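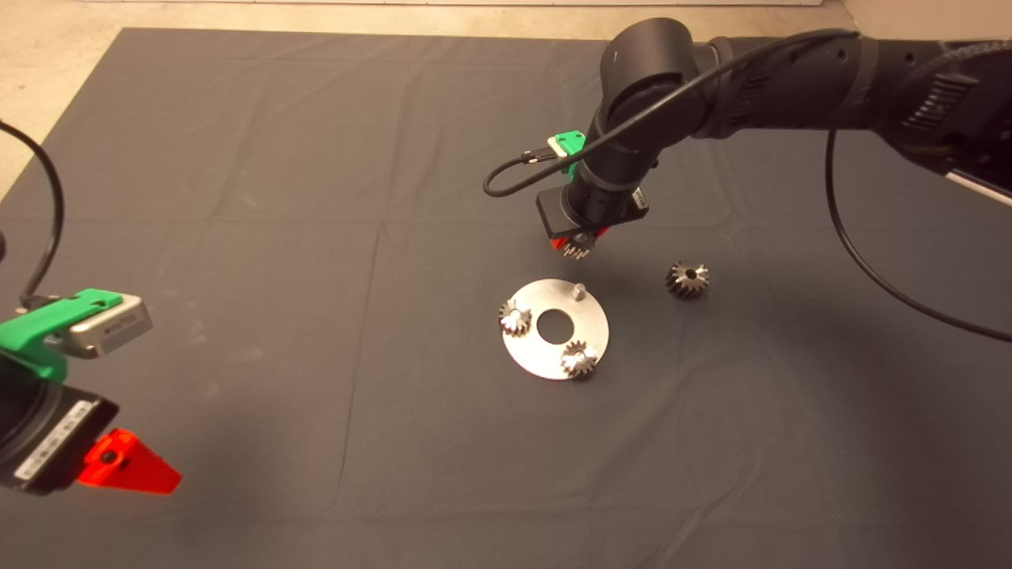 Tapete de tecido cinza-escuro sobre piso de concreto.

Relatório de progresso ao financiador: recuperação de tecidos de algodão, unidade de Rulelholm

Tempo de leitura: 2 minutos
Imprimir | Enviar por e-mail

O presente relatório cobre as atividades apoiadas pelo fundo Dorkmont até o encerramento de julho. No período, a Nostora recebeu 2.250 quilos de retalhos, provenientes de oficinas de costura do município. A triagem por fibra e cor foi concluída em cinco dos seis lotes previstos.
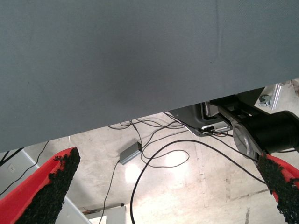
Por: Coordenação de Projetos, Nostora
Segunda-feira, 12 de outubro de 2026

A formação em corte e costura atendeu 127 participantes, com turmas à tarde e à noite. A turma noturna começou com atraso, em razão da entrega tardia das mesas pela Delić. O calendário foi refeito e prevê a oferta de até 300 vagas no próximo ciclo.

Quanto à execução financeira, permanece pendente

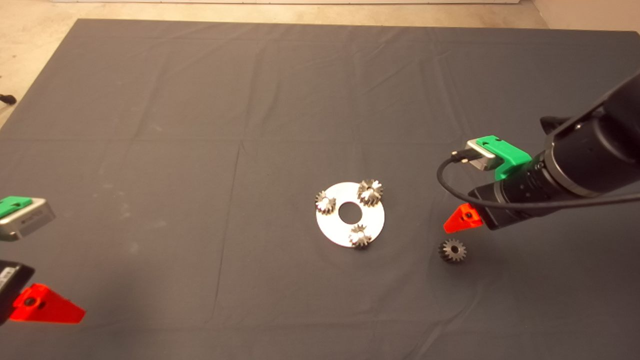
a prestação de contas do transporte, a ser enviada com os recibos do sexto lote. Solicita-se a prorrogação do prazo dessa rubrica, sem alteração do valor total.

© Nostora. Contato: secretaria da unidade de Rulelholm | Voltar ao topo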